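Kevser Avcı does not want your piano

Kevser Avcı has talked more people out of owning things than anyone I know, and she'd like it understood that she charges for this.

She runs Clurner, a one-woman business that helps people move from large houses into small ones. Most of her clients are past seventy. Most have been in the same place for decades, and most believe, when she first rings the bell, that their children want the dining table.

"They don't want the table," she says. "I've moved 200 households and I have placed 2 dining tables. One of those went to a theater."

We met in March at her kitchen in Clindley, where the chairs don't match and there are five mugs. I was given the good one. She came to the work by way of her aunt, Zübeyde Soylu, who left a three-story house and a written inventory of it running to 3,010 lines. Avcı was named executor. It took her most of a year.

"Line one was the front door," she says. "She listed the front door. By the time I got to the attic I was talking to her out loud, and I wasn't being polite."

What she learned there still shapes how she works. She never starts with photographs, which can swallow a week. She never starts with the kitchen either, where everyone has opinions about pans. She starts in a spare bedroom, with the bed made and a box on it, and she lets the client hold each thing for as long as they like. 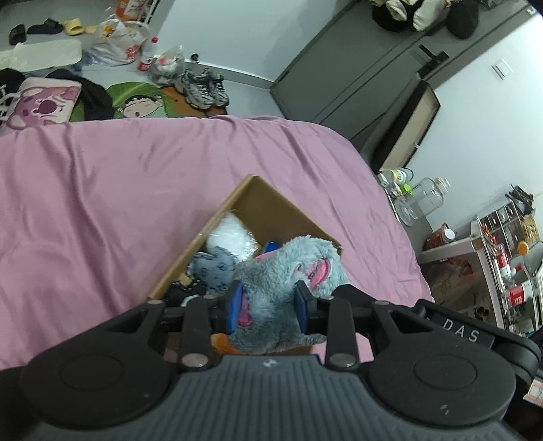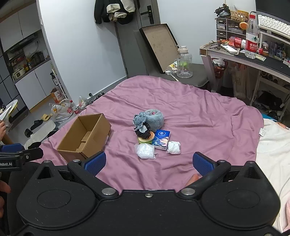
"The bed is the right height," she says. "You put a box on the floor and in twenty minutes somebody's back has gone, and then it's me and the daughter-in-law."

Daughters-in-law come up a lot. So do sons who live far away and have strong feelings about a lawnmower. Avcı's rule is that anyone who wants an object kept has to take it home by the end of the month. She says this clears a garage faster than a dumpster.

I asked whether she ever gets it wrong. She got up and refilled the kettle, although it was full.

"Pádraig Ó Riain," she said eventually. He was a retired surveyor with 1,000 paper maps, and she persuaded him to give nearly all of them to a college library. He was cheerful about it. Then he called her at six in the morning to ask if she remembered which drawer the coast had been in.

"There wasn't a drawer anymore. He knew that. He just wanted somebody to say 'third one down.'" She did say it. She also drove over to the library and asked for the coast back, and the library - to its credit, she says, and after a certain amount of sighing - handed it over.

These days she asks every client to name one unreasonable thing they're keeping, before any sorting starts. She writes it down and it isn't discussed again. So far the list includes a church pew, a jar of keys, and a canoe that went to a fourth-floor apartment.

And hers? She pointed at the top of the refrigerator, where there was a thick blue binder with a cracked spine. All 3,010 lines of it, front door included.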